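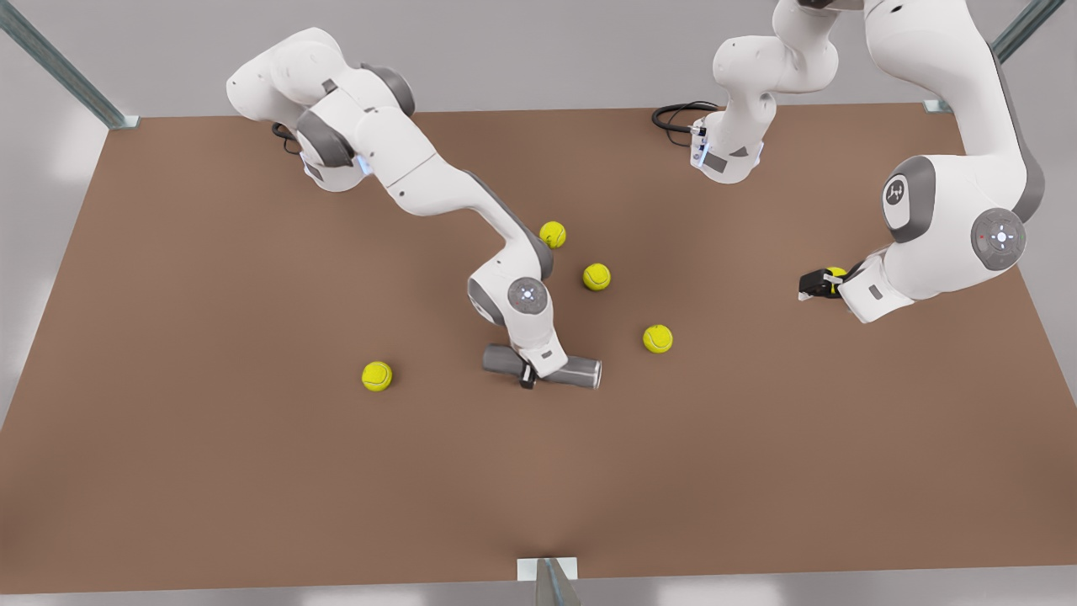
Lillico planner FAQ

Do I need real arms to try it?
Nope! I do nearly all my own tuning in the simulator, tennis balls and all, and only move to hardware once a plan stops surprising me.

Why does one arm wait for the other?
They share a workspace lock. You can shrink the zone in the settings – I keep mine at 80 mm, but Viera Zeman runs hers at 50 and seems happy.

My plan fails straight away. Help?
Check your start pose first (it's nearly always that). The planner retries up to 3 times and then gives up, so look in the log for the joint it's complaining about.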